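17 de maio de 2021 — caderno do grupo, saúde materna, inquérito de Plerberg

Chegaram finalmente as fichas da segunda ronda! Passei a manhã a abrir envelopes e já tenho as 395 entrevistas lançadas na folha comum. Faltam as do posto de Lâm, que vêm com a próxima carrinha. Para quem não esteve na chamada: a pergunta principal continua a ser em que semana da gravidez as mulheres vão à primeira consulta, e o que as faz ir mais tarde do que gostariam.

Primeira impressão, sem contas feitas: a distância pesa menos do que eu esperava e o horário pesa muito mais. Volta e meia aparece a mesma frase, com pequenas variações: «quando saio do mercado o posto já fechou». Em Rindo, onde a parteira passou a atender ao fim da tarde, essa queixa quase desaparece. Fiquei mesmo entusiasmada com isto.
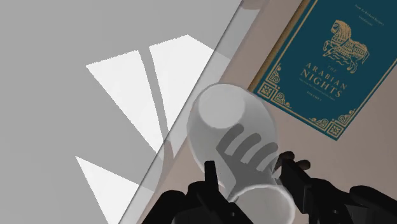

A pergunta 19 deu-nos trabalho outra vez. «Tem água segura em casa?» foi entendida como segura para beber, segura para cozinhar ou simplesmente água que não falta, conforme a entrevistadora. Na reunião experimentámos perguntar pelo objeto em vez do conceito: de que recipiente bebeu hoje, quem o encheu, onde. Um copo translúcido esbranquiçado, de boca larga e bordo grosso, como o que se vê inclinado com a base para cima, serve bem de referência para a versão desenhada do questionário, e quem não lê bem português consegue apontar. Proposta: redigir a nova 19 com desenho e testá-la com 20 mulheres antes de mexer no resto.

Outra coisa boa: as respostas em branco caíram imenso na parte sobre o parto anterior. Acho que foi por termos passado essas perguntas para o fim, depois de já haver conversa. A equipa da Ostell tinha sugerido o contrário (começar pelo mais difícil) e ainda bem que testámos as duas ordens.

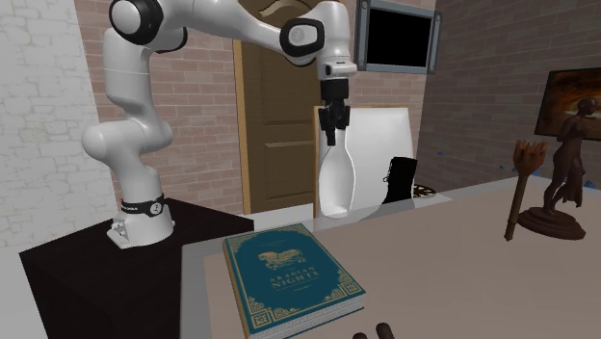

Dúvida que fica para quarta: o que fazer às 2 fichas com idade gestacional impossível. Não quero apagá-las sem mais. O resto das respostas parece cuidadoso e a data pode ter sido escrita ao contrário — vou pedir o registo do posto e comparar.

Por fazer:
- confirmar os códigos de aldeia, há duas grafias para o mesmo sítio
- traduzir as respostas abertas de Rindo (comecei, são ótimas)
- pedir mais envelopes
- marcar a visita de outubro com as parteiras, de preferência antes das chuvas

Guardei a folha com as duas ordens de perguntas lado a lado na pasta comum. Se alguém quiser espreitar a diferença nas respostas em branco antes da reunião, está no segundo separador.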